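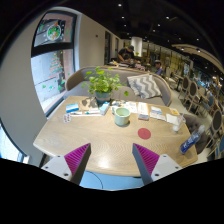 Password rules in most organisations still rest on the belief that a secret becomes safer each time its owner is made to change it. Nuvent, which manages accounts for small professional offices, has required a new password every 86 days for as long as its current policy has existed. The effect on staff is easy to predict. A person asked to invent yet another phrase will look up from the keyboard and use whatever is nearest, so that a potted plant, a green mug or a red coaster on the table becomes the next password, followed by a digit that rises by one at each renewal. An attacker who has obtained one such password can guess the next with little effort.

In a policy note dated 9/19/21, Ye-rin Lim argued that forced renewal should end except where there is evidence of a breach. The present writer agrees. A passphrase of 21 characters, kept for years and used in one place only, offers better protection than a short word altered on a schedule. A password manager should be supplied by the employer and covered in the first week of training.

Tincuța Ilie has replied that scheduled changes at least limit the time during which a stolen password remains useful. The point deserves respect, but stolen credentials are commonly used within hours, and a second factor at sign-in is a stronger defence. Wandix adopted one in February for all nine of its offices and withdrew its renewal rule at the same time. Other organisations should review their own rules on the same basis, beginning with the accounts that hold client records.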